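How to Wash a Puffy Jacket Without Ending Up With a Flat One

Plultby Home Notes
Laundry & Mending

Every March I look at my winter jacket and see a gray ring around the collar that I have been calling a shadow since the holidays. The label says to have it cleaned by a professional. The professional near me, Meinecke, wants more for this than I paid for the jacket, so we are doing it at home.

What you need

A front-loading washer, or a top-loader without the post in the middle
Liquid soap made for down or for synthetic fill, whichever you have
Dish soap and an old toothbrush
Clean tennis balls
A free afternoon, most of it spent listening to tennis balls

Check the fill first

Look for the small label sewn inside, usually in the side seam, under the four other labels. If it says down, buy down soap. If it says polyester, mild liquid detergent will do. If the label has been cut out because it itched, go with the down soap.

Empty the pockets. All of them, including the one inside the chest that you forgot was there. I once washed a lip balm through a full cycle and the lining has smelled of cherries for two winters.

Then zip everything up, undo the cuffs, take off any fake fur, and lay the jacket out somewhere you can walk around it. A bed works well. Go over the seams with your fingers and sew up any hole before it gets near water. A pinhole going in is a pillow fight coming out.

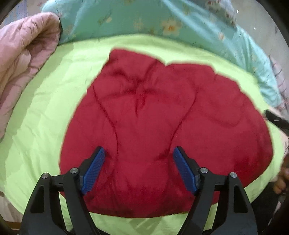 Reading time: 8 min

Treat the dirty parts

Collar, cuffs, pocket edges. Put one drop of dish soap on each, add a little water, and brush gently in circles. Leave it for 14 minutes. Fifteen is also fine, but 14 is what my kitchen timer gives me when I turn it all the way, and I have made my peace with it.

Wash

Cold water, gentle cycle, slow spin. Wash it alone. Run the rinse a second time, then squeeze a sleeve. If you get suds, rinse again.

Lift it out with both arms underneath. A wet puffy jacket weighs as much as a sulking dog and shouldn't be picked up by the hood.

Dry, and keep drying

Lowest heat, tennis balls in. Every half hour, stop the dryer, pull the jacket out, and break up the clumps by hand. At the first check it will look like a raincoat with gravel in it. Put it back.

Mine takes most of an afternoon. When it feels dry, give it one more round, then hang it in the open overnight before it goes in the closet. Don't use the vacuum bag. I know you bought the vacuum bag.

Filed under: Outerwear, Stains, Things the Label Told You Not to Do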